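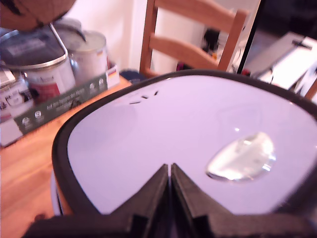
The Drevska dehumidifier works best when it is set up in the room where wet things are hung and left there for the whole season. It dries the air, and the air dries whatever is in it: coats, gloves, boots, bags and the walls behind them. Small pieces of kit need a little thought before you switch on. Ski goggles with vent slits along the top of the lens and a thick rubbery frame should be laid on a shelf with the lens facing up, well away from the outlet grille. Do not hang anything directly over the machine.

3. Setting up

Read section 2 (Safety) before you start. You will need a level, a dry cloth and, if you are fitting the drain hose, a cross-head screwdriver. The hose and its clip are in the bag taped inside the tank.

3.1 Choosing the place

1. Stand the machine upright for at least two hours after delivery. If it was carried on its side, leave it overnight.

2. Pick a flat, firm floor. Thick carpet must be covered with a board larger than the base.

3. Leave 600 mm clear in front of the outlet grille and above the machine. The back may stand closer to the wall, as long as curtains cannot be drawn into the inlet.

4. Check with the level from side to side and front to back. Turn the two front feet until the bubble is central. The rear feet are fixed.

5. Close outside doors and windows. Leave inside doors open only if you want the machine to dry those rooms too.

Note: In a hallway or boot room, put the machine at the end furthest from the outside door.

Caution: Do not set up the machine in a bathroom, a sauna dressing room or any place where it can be splashed.

3.2 Connecting to the mains

1. Check that the rating plate, on the lower left of the back panel, agrees with your supply.

2. Unwind the whole of the mains lead. Do not leave it coiled under the machine.

3. Plug straight into a wall socket. Do not use a timer plug. The machine has its own timer (section 4) and will not restart correctly if the power is cut by another one.

4. If the machine is to run in a kitchen or open-plan room, give it a socket of its own. Kettles, toasters and rice cookers should not share a multi-way block with it, and a cooker that steams with the lid up should be used at the other side of the room with the machine switched off. 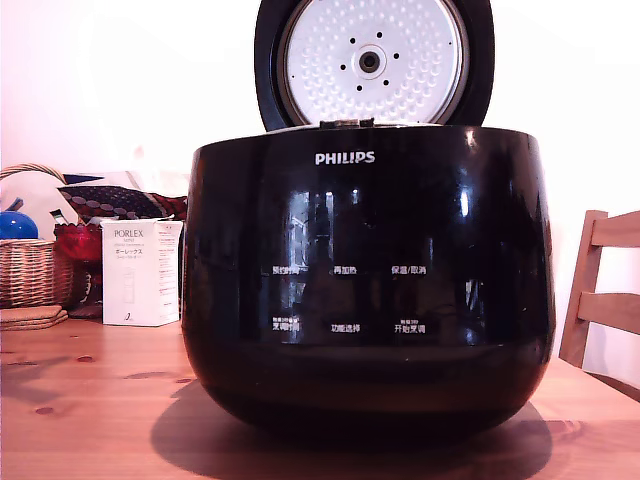
5. Press the mains switch once. The green lamp comes on and the fan turns for a few seconds, then stops. The machine is now on standby.

Note: If the lamp is red, the tank is not seated. Pull it out, check that the float moves freely and push it back until it clicks.

3.3 Using the tank or the hose

The machine leaves the factory ready to collect water in the tank. Most owners keep it that way. The hose is worth fitting if the building stands empty between visits.

To fit the hose:

1. Switch off and unplug.

2. Remove the tank and set it aside.

3. Undo the single screw on the drain cover at the back. Keep the screw and cover for later.

4. Push the hose on to the spout as far as the raised ring and close the clip over it.

5. Lead the hose downhill to a drain. It must fall all the way, with no loops and no kinks. If it lies across a walkway, fix it down.

6. Put the tank back. The machine will not run without it, even when the hose is in use.

7. Plug in, switch on and look at the open end of the hose after an hour of running.

Caution: Do not lead the hose outdoors in winter. Ice in the hose will send the water back into the tank, and the machine will stop when the tank is full.

A longer hose is sold as part 1172. Ordinary garden hose does not fit the spout.

3.4 First run

1. Press MODE until the drop symbol shows.

2. Press the plus key until the display reads 50. This is the target humidity in per cent and suits most rooms.

3. Heat the room as you normally would. At 21 °C the machine will collect far more water than in a cold room.

4. Leave it running for a day and a night. It is normal for the humidity reading to move up and down during this time as plaster, timber and furniture give up their moisture.

5. Empty the tank when the red lamp lights. Wipe the rim with the dry cloth before you put it back.

The fan may go on turning for 3 minutes after the target has been reached. Do not pull out the plug to stop it.

Older machines with the Mäkelä control panel have no drop symbol. On these, turn the dial to II and follow steps 3 to 5.

3.5 Before you leave the building

Take down anything that could drop on to the machine. Check the hose end, if fitted, and empty the tank. Write the date and the humidity reading on the card inside the front cover.

Guide text revised by Ulla Pelkonen, December 9, 2023. Replaces the October sheet supplied with the machine.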